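Can a robot clear the table yet?

March 9, 2026

My mother-in-law is 90 and she asks me every Sunday the same question: when will the machine come that does the dishes after lunch. She does not mean the dishwasher. She has one. She means the part before it, when somebody must stand up and carry everything to the kitchen.

I work 17 years in a company that repairs conveyor belts, so in the family I am the expert for robots. It is not quite deserved. But I read a lot about it in the winter, and I want to write down what I think.

In a factory a robot is very good when each part arrives in the same place. At Kapoor, where I service two lines, an arm puts 800 lids in a box before the coffee break and does not complain. If one lid lies upside down, the line stops and Wanda Pruitt comes with her long stick. She has done this so often that she does not look up from her conversation.

A table after lunch is all upside down lids. The bottle lies on the plate. The bowl is light and slides away when you touch it from the wrong side. A colander has handles, which helps, but it is wide, and the hand that holds it nicely is maybe too clumsy for a strawberry. For us this is one job. For the machine each thing is a new job, and before it begins it must decide which one comes first. I would take the bottle first, then the plate. My husband would take everything together and drop the bowl.

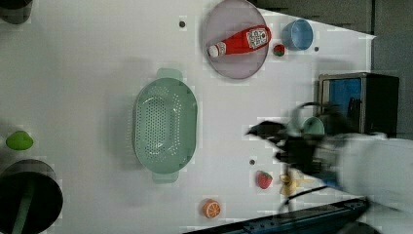 Toy fruit, a plate with the ketchup on it, and the gripper over the table.

I notice that people always ask about speed. For me speed is less important. If it needs 100 minutes for my table while I sleep, I am happy. What I ask is how often I must get up and help it. If the answer is once every evening, I can carry the plates myself.

Folding towels I believe will come soon. Wiping a flat counter also. Clearing a real table, with real sauce and a glass standing too near the border, I would not promise to anyone, and I told this to my mother-in-law. She said then I should stand up, please, and bring also the salad bowl.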